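30 juillet

Bon, je m'y mets enfin, à ce journal d'essai promis à Annelies ! Le kit Flovel est monté depuis hier soir et j'ai encore les doigts qui sentent la mousse neuve. Gravora nous le prête pour l'été, avec l'idée que l'atelier l'achète ou le rende en décembre. 1 275 euros le jeu complet, doigts, patins et câble compris - Thijs a levé les yeux au ciel, moi je trouve que ça se discute.

Ce matin, premier réglage d'ouverture. La notice (traduite par quelqu'un qui n'a jamais tenu un tournevis, à mon avis) parle d'un « écart de confort » sans jamais dire ce que c'est. J'ai appelé le support et je suis tombée sur In-ho Ryu, très gentil, qui m'a fait ouvrir un menu caché derrière un autre menu. Vingt minutes au téléphone pour une case à cocher ! Mais enfin, les deux doigts s'écartent maintenant de la même façon, et ça me suffit pour commencer.

Ce qui me plaît, c'est leur forme. Des triangles évidés, tout légers, avec les patins en mousse noire à gros grain sur les faces intérieures. Sur le catalogue Dijkstra que Kristof m'avait laissé, les doigts étaient pleins et lisses, et je n'étais pas tentée du tout. Là, j'ai envie de les essayer sur n'importe quoi, ma tasse, mes lunettes, le porte-clés de Thijs (il a refusé).

J'ai étendu le tissu gris-bleu sur la table, comme pour les essais d'avant. Il fait des plis, je n'ai pas eu le courage de sortir le fer. La plaque métallique dentée est posée dessus, à plat, et c'est elle qui m'inquiète : c'est brillant, c'est plat, ça n'offre pas grand-chose à pincer. Je pense viser le bord, ou alors le grand trou du milieu, un doigt dedans et un doigt dehors. Kristof parie sur le bord. Je note son pari ici pour qu'il ne puisse pas changer d'avis.

Gravora annonce 1 000 cycles avant de changer les patins. Je veux bien les croire, mais je vais tenir mon propre compte, par séries de 100, dans le carnet vert. Jolien passera les résultats à Esarport, où ils hésitent sur le même kit et attendent notre avis pour signer.

Reste à commander une deuxième paire de patins et à demander à In-ho si la mousse supporte l'alcool. Et à retrouver la petite clé six pans, que j'avais dans la main il y a une heure.
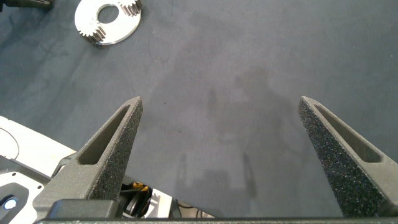

Annelies voudrait une page par jour jusqu'à la fin du prêt. Je lui ai dit oui, on verra bien si je tiens - au pire, elle aura une page tous les deux jours et mon écriture des mauvais soirs.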